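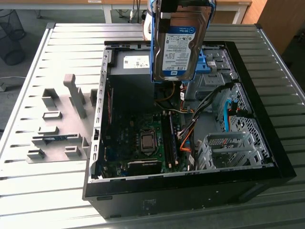 "They Remembered His Name": A Talk With Min-kyu Son

I met Min-kyu Son at a diner in Perrin a little after 6 a.m., which was his idea and definitely not mine. He spent years as a patrol officer here before moving over to run the Kistirton Fund, which helps the families of officers hurt or killed on the job. He ordered eggs. I ordered the biggest coffee they had!

I wanted to hear about the February ceremony for Officer Recep Saraç, who was shot pulling a neighbor out of a house in Weneck and lived to walk up and get his medal.

"He hates attention," Son told me, laughing. "I told him there'd be 35 people, tops. We had 200. He gave me a look I can't repeat."

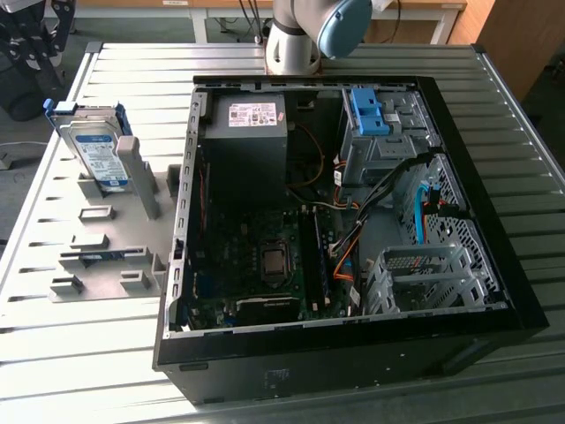

The night itself

Son was on the radio that night (he was still in uniform then) and he went quiet for a bit before he talked about it.

"There were 2 of us close enough to get there," he said. "Recep kept asking about the neighbor. I'm holding a towel on his leg and he's asking did she get her shoes, it's cold out."
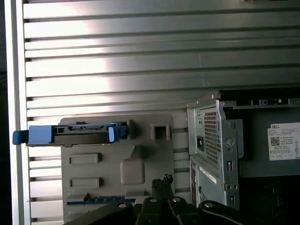

She did get her shoes, by the way. She came to the ceremony and sat in the front row with Saraç's mother, and Son says the two of them talked straight through the chief's speech. 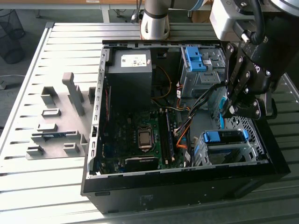
What comes next

The fund raised $3,850 at the door, and it's going to physical therapy bills that insurance wouldn't touch. Saraç is back on desk duty and griping about it.

"He calls me every morning to complain," Son said, reaching for the check. "I pick up every time."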